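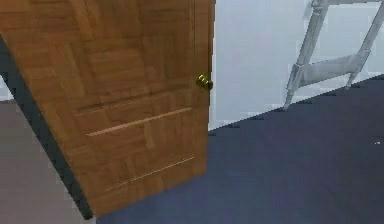 Minutes, simulation and planning group, September 23, 2019

Taken by me, Itzel Palacios, because I lost the coin toss again. In the room: me, Tiburcio Esquivel, the Carrillo integration folks (both of them, with doughnuts — thank you!), and Rirnbridge on the phone with a line that kept dropping out. If I got something wrong, write to me before the next meeting and I'll fix it.

We use cookies to remember your settings and to see which pages get read. By staying on this page you agree to this. Accept / Manage settings

1. Last time's notes

Approved. Tiburcio wanted "planner crash" changed to "planner timeout" under item three, and he's right, it never crashed, it just sat there thinking. Changed.

2. Door task in Grokex

This took up most of the meeting, so bear with me. The door with the round brass knob is now in the simulator and everybody can load it. I like how it came out, the blocky wood pattern especially, but Tiburcio is worried that the detector will learn the wood and forget about the knob. It's a small knob on a big busy door, and brass on orange-brown wood isn't a lot of contrast. He'd like to swap in plain painted doors for half the training runs. Carrillo asked if we could change the lighting too, and I said sure, the renderer already does that, we only have to turn it on (I thought it was on. It was not on.)

Then we got into camera tilt. The perception code still assumes that door edges are close to vertical in the image, and with a steep tilt like the one in our test view they come out leaning diagonally, so the edge fitter throws away perfectly good lines. There was some back and forth. Rirnbridge said to rotate the image first using the camera pose. Tiburcio said that hides the problem whenever the pose is off, and he'd sooner fit the door as a plane from depth. We went around on this for a while and I'm afraid I stopped writing and started arguing. Where we landed: try the rotation first since it's a small patch, and Tiburcio gets to work on the plane fit on a branch.

Somebody on the phone asked about the white folding stand by the wall and whether the planner treats it as an obstacle. It should. Right now its collision shape is one big box, so the gap between the legs counts as solid. Fine for the arm, a bit mean to the base. I'll split it up into legs and crossbar.

3. Planner numbers

We ran 1000 episodes on the old planner settings and 2000 on the new ones. Yes, I know, uneven, I started the second batch before lunch and forgot to stop it. The new settings timed out 121 times, nearly all of them while looking for a wrist pose to turn the knob. Carrillo suspects the joint limits file, which hasn't been touched since June. I don't have the timeout count for the old batch because the log got overwritten, and I apologized for that in the meeting and am doing it again here.

Tiburcio also wants the random seed saved with each episode so we can replay a bad one. Agreed, no discussion, we should have had this ages ago.

4. Asgate log viewer

Short one. Asgate now opens the contact force plots next to the camera view, and scrubbing through an episode is so much nicer than it was! It still gets slow on long episodes. Rirnbridge asked for a way to mark the moment when the knob starts to turn. I said I'd look at it — no promises on when.

5. To do

Itzel: split the stand's collision shape, turn on the lighting changes, stop overwriting logs.
Tiburcio: painted doors, seed saving, plane fit branch.
Carrillo: check the joint limits file against the real arm.
Rirnbridge: send the rotation patch, and please call in from a different phone.

Next meeting is in the same room, and it's Tiburcio's turn to take notes.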